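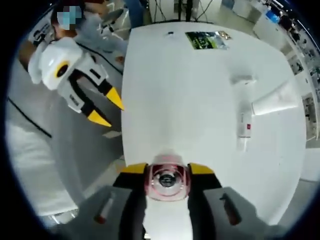
Siwan Watkins told us, early on, that we'd never get a fair comparison out of two hand-held grippers at one table, that the two operators would start helping each other and we'd end up measuring their manners. I wrote that on the whiteboard and it stayed there through September. She had a point, and a good part of this section is us trying to answer it.

Figure 4. View from the camera on the right-hand gripper, looking down at the white table, with the second gripper reaching in over the left edge. A green packet lies near the far side and a white bottle or tube lies on the right half.

4.2 Comparing the two fingertip sets

We ran both fingertip sets, which we call Clulier and Gronden after the two benches they were built on, through the same tabletop pick task. Clulier is the stiffer one. Gronden gives a lot more at the tip, and I'll admit I went in rooting for it (I built it, so of course I did). Each operator used each set, and we swapped sets between blocks so that getting better with practice wouldn't land on one side of the table.

In the end we kept 2968 picks. We threw out 41 more where the pose track dropped for longer than our cutoff, and those didn't lean toward either set. Everything else stayed in, fumbles included, even the ones Alun Prothero begged me to delete.

Flat items were where the sets split. With a thin packet you have to get a tip under an edge, and the soft tips tended to fold and skate along the tabletop before they caught. Clulier tips mostly went straight in. On bottles and tubes lying on their sides it flipped, and Gronden was the nicer tool by a mile — you could come in a bit crooked and the fingers would sort it out for you.

Now, about Siwan's worry. For the last 20 blocks we asked the operators not to talk and gave each one a separate pick list. Picks got slower for both sets, and the gap between the sets on flat items stayed in the same direction. So yes, people were helping each other, and no, I don't think it explains the result.

The wide lens was harder to live with than I expected. Straight table edges bow outward in the view, and near the rim our pose estimates got visibly worse. We tried three calibration models before settling on one that held up out there, and Rhun Mathias reran the earlier blocks with it. The numbers in Table 2 are all from that rerun — please don't mix them with the ones in our workshop draft.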